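Notebook, July, Sunday evening
Big white table, cable and bits

Came in at four meaning to do one small job and ended up with the nicest afternoon I've had in here for weeks. The subject is cable. I know, I know. But I have been wanting to sort out how we coil and label the long black ones ever since the move, and with the building quiet I could finally spread everything out on the big white table and get on with it.

First discovery: over-under coiling really does work on the thin stuff! I had always thought it was only worth doing on heavy audio cable. Ignacio Cabello showed me the wrist turn on Friday and I've been practising on an old mains lead at home (the cat thinks it's wonderful). Tried it on the two longest ones today, one coiled over-under, the other wound round the elbow the way I've always done it. Threw both out across the floor. The over-under one ran out flat. The elbow one came out in a corkscrew and stayed in one, even after a good shake.

Loop size matters more than I expected. Tight loops fight back on this jacket. 60 cm of cable per turn is comfortable for my hands and hangs well on the wide pegs. I tried 90 as well and it droops off the peg and catches the drawer below, so 60 it is unless anyone tall objects.

Ties: the Brirlow hook-and-loop ones are lovely, soft and easy to undo with one hand. Put them on the cable itself, at the plug end, so they can't wander off. The Tsegaye ones grip harder but they pick up fluff like mad, and two of them had already gone bald. Still fine for bundles that live in a box. Please no more zip ties, I spent ages with the snips today and nicked a jacket (taped, marked, in the repair tray).

Labels: Memley tape, wrapped as a flag, written before it goes on. Inmaculada Prieto's idea of putting the length on one side and the shelf on the other is brilliant and I wish we'd done it years ago. The pen needs a good minute to dry or it smears, ask my left sleeve.

Still to do
- connectors: wipe, look for bent pins, cap the ones that have caps
- short straps want their own tub, they keep ending up under the coils
- second row of pegs on the Sornex rail, spacing as the first
- drinks stay at the far side of the table when leads are out, same rule as before
- show Ignacio the corkscrew, he'll be unbearable about it

Ran out of label tape before I ran out of enthusiasm. More on order.

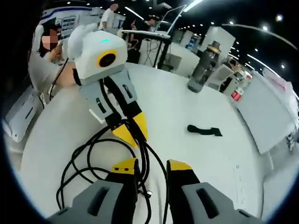 How do you get the twist out of a cable that has been wound round an elbow for years?

Lay it out at full length somewhere warm, leave it overnight with both ends free to turn, then run it through your hand from one end to the other before coiling it over-under. A stubborn one may need two or three nights.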